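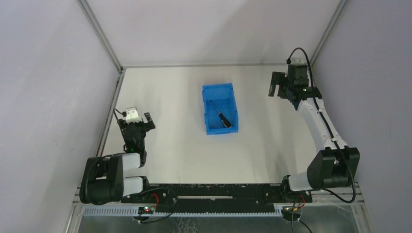
白い台の上の青い箱。中は黒い柄のドライバー。

工具の置き場所を変えて、ひと月ほど経った。以前は引き出しに全部入れていた。今は、青いプラスチックの箱に「いま使っているもの」だけを入れている。変えたのはほぼそれだけなのだが、何人かに聞かれたので書いておく。

もともと工具は机の右の引き出しに入っていた。ドライバー、ラジオペンチ、六角レンチ、カッター、巻尺、結束バンドの余り、何のものか分からないネジの小袋。引き出しが浅いので、ペンチを縦に入れると閉まらない。横に入れると今度はドライバーが下に潜る。ドライバーを一本出すために上のものを全部出し、使い終わると出したものを戻すのが面倒で机に置いたままになる。それを何年もやっていた。

去年、仕切りトレーを買った。Tindskaの引き出し用のやつで、幅を伸ばして調節できる。これはこれで悪くないのだが、仕切りの長さが中途半端で、長いドライバーが斜めにしか入らなかった。斜めに入れると隣の区画にはみ出す。結局、仕切りを抜いてただの浅い皿として使うようになり、冬のあいだに元の状態に戻った。トレーは今、文房具の引き出しで使っている。ペンやハサミならちょうどいい。

次に壁掛けも考えた。有孔ボードにフックを付けて、工具を一本ずつ掛ける方法だ。見た目はいいと思う。ただ、うちは賃貸で、壁に穴を開けるのは気が進まない。突っ張り式の柱も見たが、置きたい場所の上にちょうどエアコンがあるので諦めた。それに、掛ける場所を一本ずつ決めても、自分がそこに戻すとは思えなかった。引き出しにも戻せなかった人間である。

それで箱にした。

箱は駅の反対側にあるKolttonで買った。1,083円。収納用品の棚ではなく、奥の業務用の棚にあった。色は青とグレーがあって、グレーのほうが部屋には合うのだが、青にした。工具を入れる箱は目立ったほうがいい。うちの作業台は天板が白いので、青だとどこに置いてあるかすぐ分かる。グレーだとたぶん風景になって、そのうち上に紙が積まれる。

形は長方形で、ふたはない。側面にリブが入っていて、上に向かって少しだけ開いている。このリブは強度のためのものだろうが、持つときに指がかかるので滑りにくい。側面に傾きがあるのも、買ってから良いと思った点だ。上から手を入れたときに、指が壁に当たらずに底まで届く。角が直角に立った箱だと、隅に寄ったドライバーの柄がつまみにくい。

ふたがないことについては、店で少し迷った。ほこりが入るからだ。隣にふた付きの箱も並んでいて、値段の差は200円だった。でも、ふたがあると、ふたの上に物を置く。置いたら開けなくなる。自分の場合は間違いなくそうなるので、ふたなしにした。ほこりは、月に一度ひっくり返して拭けばいい。今のところ一度拭いた。思ったほど溜まっていなかった。

使い方は次のとおり。

箱に入れるのは、いまやっている作業で使う工具だけ。作業が終わったら中身を元の引き出しに戻して、箱を空にする。次の作業を始めるときに、必要なものをまた引き出しから出して箱に入れる。作業中は、使っていない工具は必ず箱の中に置く。台の上にじかに置かない。

面倒そうに見えると思う。自分も最初はそう思った。引き出しから出すのも戻すのも、やることは前と同じだ。違うのは、途中の置き場所が決まっていることで、これが思ったより効いた。前は作業の途中でドライバーを見失っていた。説明書の下とか、外した部品の陰とか、膝の上とか。今は箱を見ればいい。ドライバーは箱の中か手の中にある。

いちばん出番が多いのは黒い柄のドライバーで、プラスの2番。家の中のネジはかなりの割合がこれで回る。棚、椅子、照明のカバー、ドアの取っ手。前はセット物の差し替え式を使っていたが、ビットをなくすのでやめた。軸と柄が一体のほうが、なくすときは丸ごとなくすので気がつく。柄はもう少し太くてもいいのだが、不満というほどではない。軸が細いので、奥まったところのネジにも入る。

今月は、このドライバーだけでほとんど済んでしまった。やったことを書いておく。

まず台所の椅子のぐらつき。座面の裏のネジが四本ともゆるんでいた。増し締めして終わり。座るとまだ少し鳴るが、横には揺れなくなった。

次が洗面所の戸棚の蝶番。扉が下がって、閉めるときに隣の扉とこすれていた。調整ネジを回したら上がった。ただし上げすぎて、今度は上の枠に当たったので、半回転戻した。ここは目で見ても分からないので、開け閉めしながら少しずつやるしかない。

それからZessideの卓上ライト。台座の裏のネジを外して、中に入っていたゴムの足を付け直した。もともと接着してあったものが取れて、いつの間にか中に落ちていた。振るとカラカラ鳴っていた原因はこれだった。買って二年くらい、ずっとそういうものだと思っていた。

最後に棚板の移動。本棚の一段を穴ひとつ分だけ下げた。大判の本が立つようになった代わりに、その下の段に文庫しか入らなくなった。これはまた戻すかもしれない。

どれも前からやろうと思っていたことで、作業そのものは長くても三十分かからない。それなのに先延ばしにしていたのは、ドライバーを出すのが嫌だったからだと思う。正確に言うと、出したあとの机の上を見るのが嫌だった。いまは終わったら箱をひとつ持ち上げるだけで台が空く。ネジがゆるんでいるのに気づいたとき、その日のうちにやるようになった。

うまくいっていないところもある。

小さいネジの扱いがまだ決まらない。箱にそのまま入れると、底で転がって工具の下に入る。外したネジをどこに置くかは、別に考えないといけない。今はAlhassanのお茶の空き缶のふたを裏返して箱の横に置き、そこに入れている。ふたが浅いので、肘が当たるとこぼれる。先週の木曜に一度やって、蝶番のネジを床で探した。見つかるまで十五分かかった。椅子のネジより長くかかっている。磁石の付いた皿を買えばいいのは分かっているが、また物が増えるので保留にしている。

長いものも入らない。水平器と金尺は箱から頭が出る。出たまま置いておくと、持ち上げたときに片側が重くて傾く。これは箱に入れるのをやめて、台の奥に寝かせることにした。箱に入らないものは例外、と決めたら、例外がだんだん増えてきた気がする。いまのところ水平器、金尺、電動ドライバーの充電器。充電器は工具なのかという話もある。

それから、箱を空にするのを忘れる。先月の終わりに見たら、ドライバー一本だけが数日入ったままだった。本来のルールでは、引き出しに戻しておかないといけない。ただ、ドライバーは次もどうせ使う。毎回戻して毎回出すのは、さすがに意味がない気がしてきた。それで、黒い柄のドライバーだけは箱に住まわせることにした。ほかの工具は作業ごとに出し入れする。ルールとしてはゆるくなったが、これで困ったことはまだない。

箱の置き場所は台の真ん中寄りにしている。最初は右端に置いていた。右利きなのでそのほうが取りやすいと思ったのだが、端に置くと腕や袖が引っかかって押してしまい、二回落としかけた。真ん中あたりだと作業の邪魔になりそうなものだが、うちでやるのは椅子の裏とか小物の分解くらいなので、少し奥にずらせば手前は十分に空く。大きいものを載せるときだけ床に下ろす。

引き出しのほうも、使う分だけ出すようになってから中身が減った。一か月のあいだ一度も箱に入らなかった工具を、別の袋にまとめてみたのだ。サイズの合わない六角レンチが大量に出てきた。組み立て家具に付いてくるあれである。同じ太さのものが何本もあったので、一本ずつ残して処分した。ペンチも二本あって、片方は錆びて開きにくかった。これも処分。引き出しは今、ペンチを横にしたままで閉まる。

同じ箱をもうひとつ買うかどうか考えている。塗料や接着剤など、工具ではないけれど一緒に使うもの用だ。色違いのグレーにすれば区別がつく。ただ、さっき書いたとおりグレーは風景になるので、同じ青にして側面にテープでも貼るかもしれない。前に行ったとき、青は棚に残りが少なかった。

次は玄関の靴箱の扉をやる予定。下の蝶番のネジ穴が広がっていて、締めても空回りする。爪楊枝に木工用ボンドを付けて穴に詰めるといいらしいので、それを試す。爪楊枝は台所、ボンドはまだどこにあるか分からない。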